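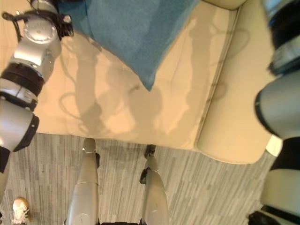 Brovholm Opens Leather Care and Repair Service for Upholstered Furniture

CLISEN, September – Brovholm, a maker of leather conditioners and dyes, has opened a repair service for leather seating at its Clisen site. The service covers cleaning, color matching, seam repair and cushion refilling. Work is limited to finished leather. Suede and bonded leather are not accepted.

The workshop has 600 square meters of floor space and 7 repair bays. Color matching draws on a library of 128 base shades, 71 of which are in the cream, beige and tan range.

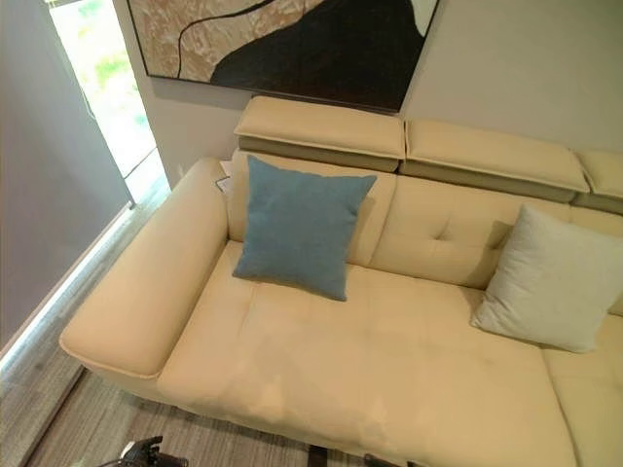 Cream-colored leather sectional with a padded armrest.

Each piece is checked on arrival for surface wear, seam strength and filling loss. The customer then receives a written estimate listing the work by panel. No dye is applied before the customer has approved a test patch on a hidden part of the piece.

Brovholm uses water-based finishes from its Triltwood line for all color work. The finishes are applied in thin coats and left to cure overnight at room temperature. Replacement foam is supplied by Bisgaard and cut on site.

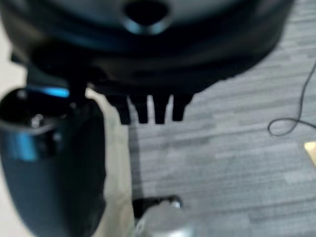

Close view.

Pickup and return are available within the Clisen delivery area. Customers outside the area may ship single cushions, provided the covers are left on and the piece is packed in breathable wrap. Plastic film should be avoided.

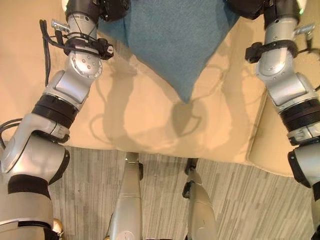

Availability

Bookings are open now through Brovholm dealers. The workshop receives furniture from 8 a.m. to 4 p.m. Estimates remain valid until the end of the following month. Repaired seams carry a one-year warranty. Normal fading and pet damage are excluded.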